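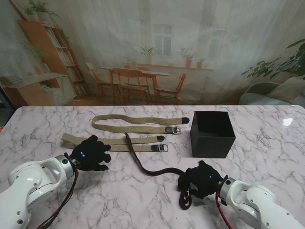

Cushions. Can we talk about cushions. I counted the ones on our bed last Friday and there were 9, for two people, neither of whom sleeps on any of them. Every night they go on the floor. Every morning back on the bed, plumped, like a hotel nobody is checking into.

I blame the shops. You go into Festley for a lampshade and come out with a pair in mustard velvet, reduced. Over 19 quid each and the covers dont even come off. Why sell a cushion you can't wash? Mad.

My friend Ute Eichhorn keeps 3, all on the sofa, all plain linen, and her front room is the nicest I sit in. Proper feather ones too, sag a bit, you lean back and stay there. That's the whole job of a cushion surely.

So mine are going. Six to the charity shop, before October and the tartan ones start apearing in the windows.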